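Workshop tips: setting up and looking after the bag corner

This page covers the bag-hanging cell at the Kancombe end of the workshop. It is the two-armed Bretisico, the white wall panel and whatever is on the carpet in front of it. Most of these tips came out of small stoppages that were easy to fix once somebody knew where to look. If you are setting up a corner of your own at home or in a club room, most of it will carry over.

Nosipho Zulu wrote the first version. Gyu-bin Choo added the parts on grippers and cables in July.

The wall and the hook

Use a smooth, plain panel. Ours is white and has a black skirting strip along the bottom, which gives you a straight line to check the arms against when you have moved the base.

Wipe the spot with a dry cloth, then with a little surgical spirit, and let it dry before you put an adhesive hook up. Press the hook for a slow count of 18 and leave it alone overnight. If you hang anything on it the same afternoon it will creep down the wall, and every taught position will then be slightly too high.

Put a tab of red tape at the top of the hook. Clear plastic on a white wall is hard to pick out, for people as well as for cameras. Trim the tape straight and replace it when the corners start to curl.

Don't load the hook past 400 grams. It may well take more, but we have not had one fall at that weight.

When you take a hook down, pull the strip slowly downwards, flat to the wall. Pulling it outwards takes the paint with it.

Getting a bag ready

Thin carrier bags are the most awkward thing in the corner. They cling, they fold where they like, and the gripper fingers slide off them. A few habits help.

Squeeze the air out before you tie the neck. A bag full of air swings about when the arm lets go.

Gather both handles together and tie them at the top, so that there is one firm lump to hang from. A loose handle will catch on a finger link sooner or later.

Stick a short piece of blue tape near the shoulder of the bag. It shows which way round the bag is and makes a twisted one easy to spot.

If something is going inside, choose an object with no sharp corners and let it settle at the bottom before you gather the plastic over it. With a loaded bag, use both grippers and bring them in close together.

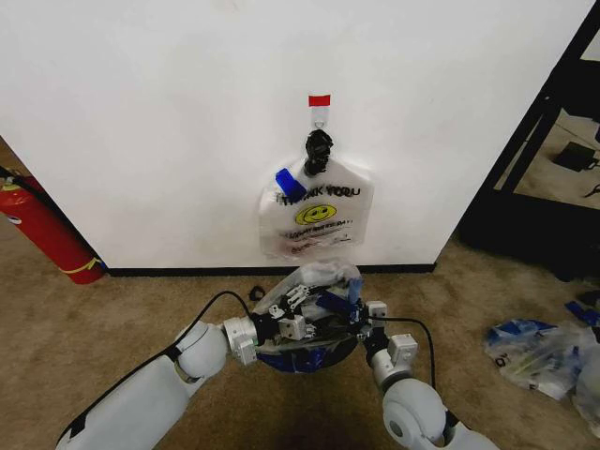 Cables

Check the cables before you switch on, with the arms parked. Each one should leave enough slack for the elbow to fold fully and still not reach the floor. Lift the loop with a finger. If it feels tight at any point, let out a little more at the shoulder end and never at the wrist.

Look along the outer edge of each arm for flat or shiny patches on the cable sleeve. Those are rub marks. Turn the cable a quarter turn in its clip and look again the following week. If the mark has grown, change the cable.

Cables that run across the carpet should be kept to the side you don't walk on. We used to tape ours down, but carpet tape leaves a sticky line that collects fluff — a strip of hook-and-loop does the job and lifts off cleanly.

Grippers

Wipe the finger tips with a damp cloth at the end of each session. Plastic film leaves a faint greasy layer, and after a few dozen bags the grip gets noticeably worse.

Check the small screws on the linkage brackets by hand, with the correct driver. Snug is enough. Our parts sheet from Dramach lists the bracket screws as item 3676 and the finger pads as item 589, and it is worth keeping a packet of each in the drawer. Replace pads in pairs, even if one still looks all right.

Open and close each gripper fully a few times before the first run. You are listening for a click or a scrape. A scrape is usually a scrap of bag caught behind a finger, and tweezers will get it out. Power off first.

Setting the reach

Teach the low position first and the hook position last. The low one is forgiving, and it lets you see whether the base has shifted since last time.

Bring one arm up to the bag slowly and keep the other low and out to the side with its gripper open. Two arms up at the panel together is where most knocks happen. Leave around a hand's width between the idle arm and anything it could touch.

When you are happy with the approach, run it at quarter speed with your hand on the stop button. Then do it again. Only move to normal speed after two clean runs in a row.

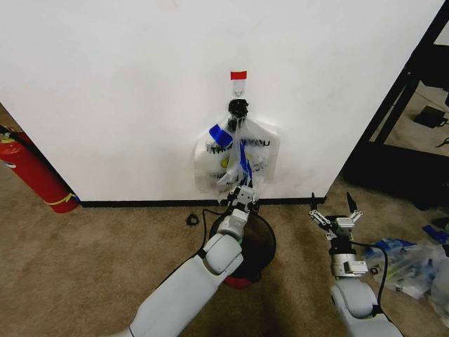

Left arm at the bottom of the hanging bag, right arm kept low with its gripper open.

The floor

Keep a bin near the foot of the wall, but teach the arms with the bin in place. If it gets moved for hoovering, put it back on its mark (two bits of masking tape on the carpet are plenty).

Spare bags can live in a heap to one side. Clear the heap when it starts to spread towards the base of the arm. Bits of film get drawn into the joints more easily than you would think, and Yook charge for a full strip-down if they have to open a shoulder.

The fire extinguisher must be reachable without leaning over an arm. Check the gauge and the pin at the start of the month and write your initials on the card.

Vacuum with the arms parked and the power off. Go over the carpet by the skirting strip twice, as that is where dropped ties and loops of cord end up.

Before you leave

Park both arms. Grippers open, so the pads don't take a set.

Take any loaded bag off the hook. An empty one can stay.

Switch off at the wall, then at the controller, and put the cover on if the windows are going to be open.

Write down anything you changed in the log, including the hook. Especially the hook.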